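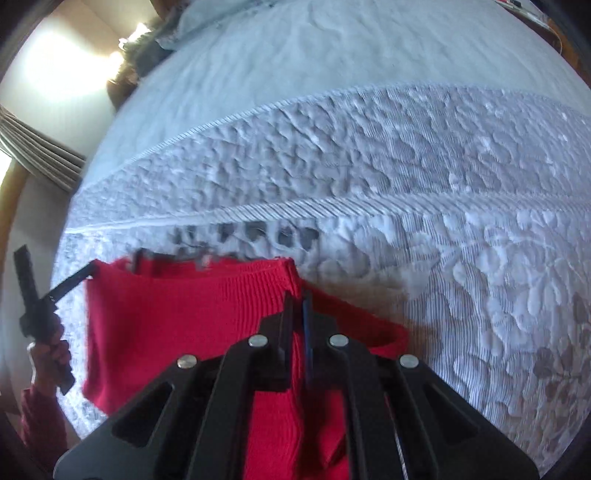 A red knit held at two points by hand-held grippers. Pleltov wants software to plan moves like these.

Inna Tkachenko has heard the pitch for laundry software many times, and she writes the planning code for one of the firms making it. She doesn't buy most of it.

"People see a sweater get folded in a video and think the planner understands sweaters," she says. "Ours doesn't know what a sleeve is. It picks two grasp points and hopes."

Her team at Pleltov trains on recordings of people working with hand-held grippers. The set has 2,000 of them. I asked if that was a lot.

"For a box, sure. For knits, no. Ribbing stretches, it bunches up, it hides its own corners — and then your perception model tells you with great confidence that it has found a hem."

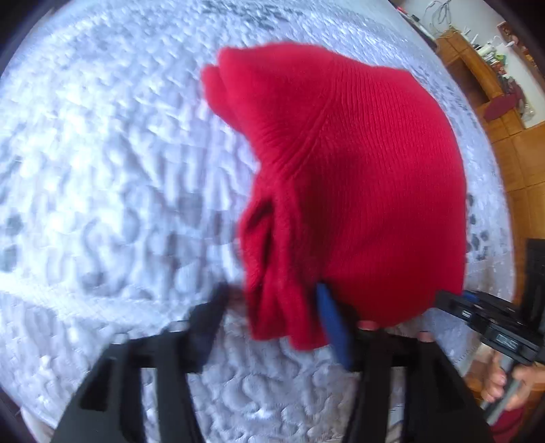 Gathered fabric between the jaws, the kind of shape Tkachenko says confuses corner detection.

Her colleague Ayman Harb, who looks after the controller, is a little kinder. He says the new release replans 4 times a second, up from 2 in April, and that this matters more than a bigger model.

Tkachenko agrees it's faster. "Faster at being wrong, some days. If the state estimate is bad, you replan from a bad state."

Harb wants to test on 100 garments the system has never seen. She wants the failures published along with the rest, and they haven't settled that yet.

Would she let it fold her own clothes? "Towels," she says. "Maybe the old ones."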